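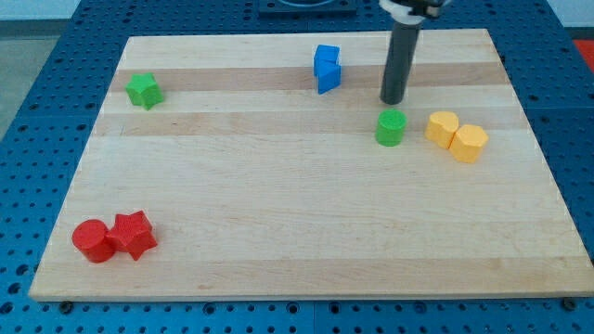

Section 8: Oiling a wooden board
By Jacqueline Rey
November

We use cookies to remember your reading settings. Accept / Manage

I oil my boards on a Saturday morning and leave them alone until supper. You'll want a clean rag, food-safe mineral oil (I buy the Brunet one, but any will do) and a bit of 421-grit paper if you can get it – anything close is fine too.

1. Wash the board with warm water and a drop of dish soap. Rinse both sides, then stand it on its edge to dry overnight.

CAUTION: Don't soak it, and please keep it out of the dishwasher! I split a lovely one that way.

2. Sand lightly, always going with the grain. Faint scratches usually come out in a few passes. Deep ones I just live with.

3. Wipe off the dust with a barely damp cloth and give it 13 minutes to dry.

4. Pour a small puddle of oil in the middle and spread it out with the rag. Do the top, the bottom and all the edges. End grain drinks up far more than you'd expect, so go back over it a couple of times.

5. Leave it for eight hours, propped up so air gets to both faces.

6. Buff off whatever is still sitting on the surface. If it feels sticky, keep buffing (my friend Ginette Pruvost uses an old T-shirt, and it works better than my fancy cloths).

NOTE: Olive oil and sunflower oil go rancid. Stick with mineral oil.

NOTE: A brand-new board needs steps 4 to 6 done three times before you use it. After that I do mine once a month, or whenever the wood looks pale and chalky.

Waxing is in the next section – let the last coat of oil rest a full day before you start.

Get new sections by email. Sign up for the Heltcombe newsletter.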